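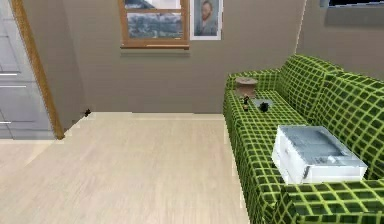 The practice apartment at the Cundell open day, sofa and all

I drove out to Skistinthorpe in July with my friend Lilibeth Lumanlan, mostly for the free coffee, and we ended up staying 2 hours! Ankica Georgiev gave the tour and was so patient with all our questions. Everything their home helper learns, it learns first in a simulated apartment - they have 985 room layouts now.
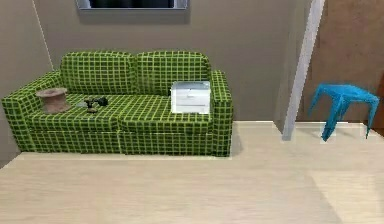 Tidying up is harder for a robot than I ever gave it credit for. Ankica talked us through how it has to decide what to pick up first and where to put it down again. I would have gone straight for the printer on the right-hand seat cushion, being the biggest thing on there, but she likes to begin with something small. Lilibeth wanted to know if it does laundry. Not yet, sadly.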